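Four Terms and a Pair of Good Shoes: Nanami Sugawara Looks Back

November 4, 2023

Nanami Sugawara talks the way she used to campaign, slowly and with plenty of detours, and it would be a shame to hurry her. She gave up her seat on the Dreltbridge town council in March, after four terms for the Vetar ward, and says she still wakes up on meeting nights thinking she has forgotten her folder.

"I won the first one by 64 votes," she told me, pouring more tea than either of us needed. "I knew most of those people by their dogs. I'd knock, the dog would bark, and I'd think, oh good, it's the Millers."
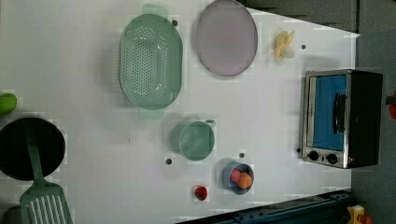 Miyuki Kawaguchi, who ran against her that year, remembers a colder contest, and wrote to me that the two of them did not speak until the following summer, when the bus route along Koubek Street was threatened and they found they wanted the same thing.

Sugawara laughed when I read her the letter. "Well, she's right! I was stubborn. But we got 1,059 names on that petition between us, and you can't stay cross with a woman after you've stood in the rain with her — not for long, anyway."
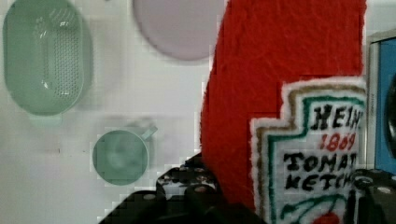 Green colander and pale plate on a white tabletop.

She is less cheerful about the party. The local branch had 80 paid-up members when she joined, and she thinks it stopped listening somewhere along the way, picking candidates early and telling people later. "Shota Nakajima asked me to stay on for one more term," she said. "He was very kind about it. I told him to go and find someone with younger knees."

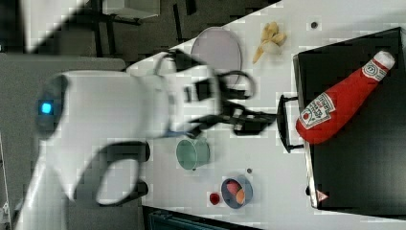 The ward map

What gets her going, even now, is the new boundary, which moves the homes north of Koubek Street into another ward.

"Those folks have voted at the same school forever," she said. "Now they'll be asked to go clear across town, and some of them won't." 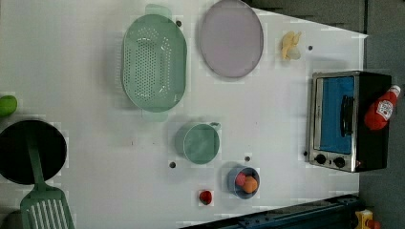
The county says the change evens out the numbers, and Sugawara grants that it does, on paper. Her trouble is with who gets lost along the way, the renters and the older people without a car. A plan like that, she told me, has as many holes in it as the bottom of that green colander, and you only find out what ran through once the polls have closed. She has asked to speak at the next public hearing, and she has already found her folder.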